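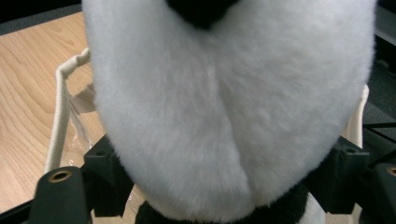 Mervin Sandhu wants to know why a bedtime story has to come with a screen. His message landed in our inbox in January, late in the evening, and it went on for a while (we loved it, Mervin). His kids fall asleep to voices, he wrote, and all he was after was a voice he could switch on from the hallway without a bright rectangle lighting up the whole bedroom. Could you just call somebody up and get a story?

Yes! You can!

STUNDARI BEDTIME STORY LINE OPENS TO ALL CALLERS THIS FALL

HORNOW – I'm Noémie Boychuk, I run Stundari, and I get to share the news I've been sitting on since spring. Our bedtime story line is coming out of its test run and opening up to everyone. You dial the number, you put the phone on speaker, you set it face down on the dresser, and a real person's recorded voice reads your child a story. The call ends by itself when the story does. There's no app and no account, and you don't have to make up another password.

We started this as a small thing for families here in Hornow. I had an old answering machine, a closet full of winter coats that turned out to be a pretty decent recording booth, and a stack of folk tales my grandmother used to tell out of order. I figured a few neighbors would call. During the test run we got 2,749 calls, a good number of them after 9 p.m., so I know I'm not the only parent whose bedtime has gone off the rails.

What's new this fall

The line now has three languages: English, French and Ukrainian. Marichka Tymoshchuk reads the Ukrainian stories and Gaétan Beaulieu reads the French ones, and if you call for Gaétan's fox story, be warned that he does the fox in a very grand voice and your kids will want it again. I still do most of the English. My goose is not as good as his fox, but I'm working on it.

Stories are sorted by length, so when you call you can pick short, medium or long. Short is for the nights when everybody is already done. Long is for car trips and chicken pox. We change the lineup every month, and the old favorites go into a separate menu so you can find them again (we heard from a lot of you when the snail story went away, and the snail is back, I promise).

We've also slowed everything down. Parents told us during the test that our first recordings were too lively, and they were right. I listened to one of mine in the dark and it woke me up. Svyatoslav Levchenko went back through all of the old recordings, took out the clicks and the page turns, and made the endings softer, so there's a little stretch of quiet before the line hangs up.

"I wanted the ending to feel like somebody closing a door gently," Svyatoslav says. "Before, it was more like somebody dropping a pan."

What it costs

Calling is free apart from whatever your phone company charges you for a regular call. Our first year is paid for by Dierckx, the bookstore on the square, and by Plestamix, who have lent us their phone equipment and a back office with much better walls than my coat closet. Neither one gets an ad on the line. We talked about it early on and they both said the same thing, that no child should be sold anything with their eyes half shut. I could have hugged them. I did hug one of them.

Want to read for us?

We're looking for more voices, and you don't need any training. Grandparents are very welcome, and so are people who've been told they mumble. Come by the Plestamix back office any evening after 6 and read us a page of something you like. Bring your own book or borrow one of ours. A reading takes ten minutes or so, longer if we get to talking, and we usually do.

Teachers and librarians can ask for a stack of cards with the number printed big enough to read at night. Let us know how many you'd like and we'll drop them in the mail.

For interviews, recordings to play on the air, or a card for your fridge, ask for Noémie Boychuk at Stundari in Hornow. Mornings are best. I'm in the booth most evenings and I keep the phone off in there.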